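Gingham tablecloth keeps creasing and the fruit rolls about – any ideas?

Posted in Home & Table, Fri 9 March

Hằng Bạch
I've got people coming over on Sunday and I wanted to put out a plate of bits to pick at, mandarins and round wrapped bits and some of those little yellowish fruits from the greengrocer in Endham. The cloth is a green and white gingham one, quite shiny, and it won't lie flat for love nor money. It goes into waves over at the far right and there's a big pleat in front of the plate. Anything I put straight on it wanders off. I don't want to buy another one if I can help it (this was 900 pence in the sale, my sister still laughs that I say it like that). How would you get the creases out, and would you put everything on the plate or leave some loose? 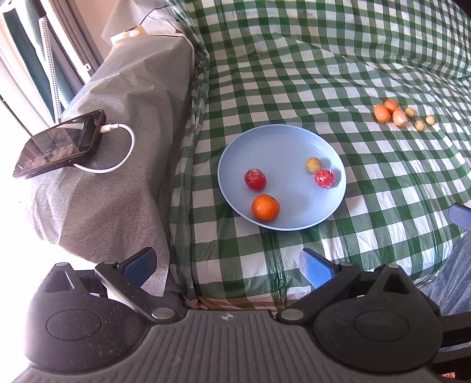
2 replies

Brandton Baker
Iron it.

Shevchuk
Please don't iron it until you've checked the label! If it's a wipe-clean one, a hot iron will ruin it – I melted a lovely one in September and the smell hung around for days. What I do is put it in the tumble dryer on the coolest setting with a damp towel for 5 minutes, then lay it out straight away and smooth it from the middle with my hands. If the label says no dryer, hang it in the bathroom while you have a shower and let it drop on its own. Tablecloth clips help too, but they only work if you've got a proper table edge to clip on to.

As for the fruit, small round things on a shiny cloth will always go for a walk. I'd keep the little yellow ones on the plate, and pick each one up and give it a gentle feel before it goes out so you don't end up with a soft one leaking on the cloth.

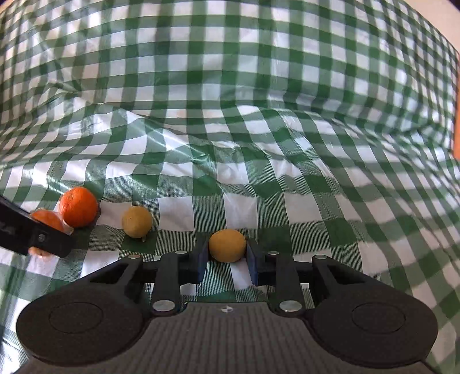 Then put the mandarin in the middle of the plate and tuck the small ones round it, they hold each other still. You've got loads of room on that blue plate. The wrapped ones can stay loose if you like the scattered look, the crinkly wrappers stop them rolling as much. I got a bag of grippy mats from the market at Pidutbridge and one of those under the plate is great if there are children about. Hope Sunday goes well!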